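The Ferryman Who Would Not Retire

Nondley has one street, two churches and a grudge against the river, which moved its main channel half a mile east one January and took the town's prospects along. Until then there had been a ferry. After that there was a ferryman, a rope and a good deal of mud.

Lavanya Joseph has spent four winters reading his account books, which the family kept in a flour bin. He came upriver as a surveyor's cook, bought 170 acres nobody else had bid on, and discovered that the only dry road to Plillside crossed all of them. He charged 50 cents a wagon. Preachers went free, and the ledgers suggest that an astonishing share of the county had taken up preaching.

"He writes 'Rev.' with more and more pressure on the pen," says Joseph. "By the third book he's nearly through the page."

When the river left, the county offered him $1,680 to close the landing. He asked for $2,225, was refused, and went on opening the gate every morning at six for eleven years. He fined two commissioners for walking across the dry bed without a ticket. One of them paid.

His great-granddaughter, Jana Brinkmann, still owns the land and the gate. She has been asked to donate the bell, the ledgers and, once, the mud. The bell is staying put. It hangs by her kitchen door, where it calls in the dog on most evenings and brings the neighbors over every Wednesday for cards, at no charge to clergy.
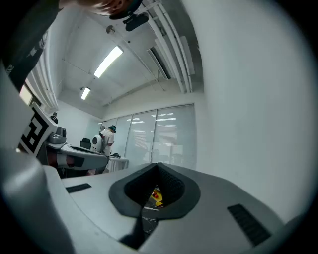 A bit of yellow and a bit of red, seen from above.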